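Flornside Laboratory – Household Tasks Notebook
June, 2:15 p.m.
Entry 413: moving fruit between plate and table

The question for this series remains whether a machine can be trusted with ordinary kitchen chores. The Plaltau task list treats produce handling as one chore. We have asked that it be split, as a whole pineapple makes different demands from a lemon: the weight is uneven, the skin is rough and the crown hides part of the body from the wrist camera.

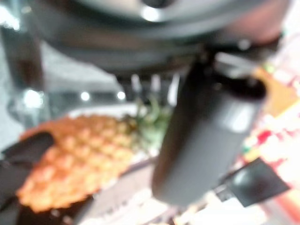

Wrist view, pineapple on its side, crown partly behind the finger.

At this range the scales blur into one texture. The planner should take the long axis of the fruit from the head view and use the wrist view for final approach only. Force limits stay as set in entry 400.
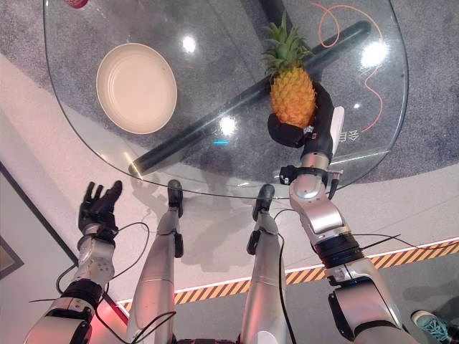 Walter Beltrán
Research Engineer, Household Tasks

Right hand under and beside the body, crown up, fruit just clear of the glass. I prefer this hold to one by the leaves, which the older Given script still permits. That option should be removed.

A clear tabletop remains a concern for depth sensing – the carpet shows through it, and the overhead lights reflect in it. Table height should be entered by hand until this is settled.

My present view is that clearing a table is within reach under supervision. Cutting and peeling are not.

Open: left-hand version of the same hold; plate edge detection.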